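What I Learned Making a Robot Budget (Twice)

I have been promising a post about money for a while now, and since the spreadsheet finally closed on Tuesday with all its little cells filled in, I suppose I have run out of excuses. Get yourself a coffee, because I do go on a bit when it comes to spreadsheets.

For those just joining: I do small automation projects in my spare time, mostly with hobby-size arms, and for the past year I've been trying to put together a proper bench for picking and sorting kitchen-sized things. Peppers, lemons, bread rolls, that kind of thing. My long-suffering family has gotten used to finding produce missing from the fridge.

My first budget was a very cheerful document. It had the arm on it, and then it had more or less nothing else. I had looked at a Perkex arm and an Asance arm, gone back and forth for weeks, read every forum thread I could find, and decided that once I had picked between them I was done planning. The Asance came in at $900 and I wrote that number at the top of the page in bold, with a great deal of satisfaction, and left the rest of the page blank!

Well. The arm needs something to stand on, and it needs to be bolted to that something, and the something needs to not wobble when the arm swings across. So there went the kitchen cart I had in mind. Then the power supply, which I had assumed came in the box (it does with the Perkex, it doesn't with the Asance, so please read the page all the way to the bottom). Then cables. I must have made four separate orders for cables and paid shipping on every one of them, which still makes me grumpy when I think of it.

So the second budget started from the table and worked outward. I wrote down everything the arm would touch or lean on or plug into, and only then did I let myself go shopping. A frame and a flat top, matte if you can get it, in a dark color if you plan to use a camera at all, because a shiny top throws the lights right back at you. I put down $300 for the frame and top together and came in a little under, mostly thanks to a local metal shop called Fidia that sells offcuts by the bin. If you have a place like that near you, go and be friendly to them. Bring cookies.

The next line was background, and I nearly left it off. I had tried working with the bookcase behind me and it was hopeless, every spine in every color fighting with whatever I'd put on the bench. A heavy curtain fixes that for the price of a dinner out. Buy it longer than you think, and get the thick kind. The thin ones move every time somebody opens a door.

Then there is what I call the soft line, meaning foam, felt, tape, zip ties, clips and so on. None of it costs much. A sheet of foam from Apaza was $19, and I thought one would last me until the end of the year, and I went through it in a month. You cut a block to hold something, it's a hair too wide, you cut another. I now have a standing amount set aside for it and I don't feel guilty anymore when I reach for the knife.

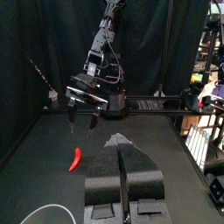 The other thing I'd tell anyone is to pay for spare fingers up front. I ordered 2 extra sets along with the arm, and I very nearly talked myself out of it, as they looked like something I could always get later. Later turned out to mean a long wait for a back order, according to everybody in the forum who had made the thriftier choice. Fingertips wear, and servos get tired too, so there's a row for those now, though I've left it at zero until I see how this batch holds up.

What I left out completely, both times, was somewhere to put things. All the stuff that isn't on the bench has to live next to the bench, and mine has spread over every flat surface I own. I've been pricing a tall rolling shelf, the plain steel sort, and that will be the first row on next year's page. Maybe some bins with lids as well, if there's anything left after the foam.

Several of you asked for the spreadsheet itself. I'm happy to share it once I've taken out the column where I argue with myself about the Perkex. Leave a comment if you want a copy, and do tell me what you forgot to budget for, so I can add it to mine.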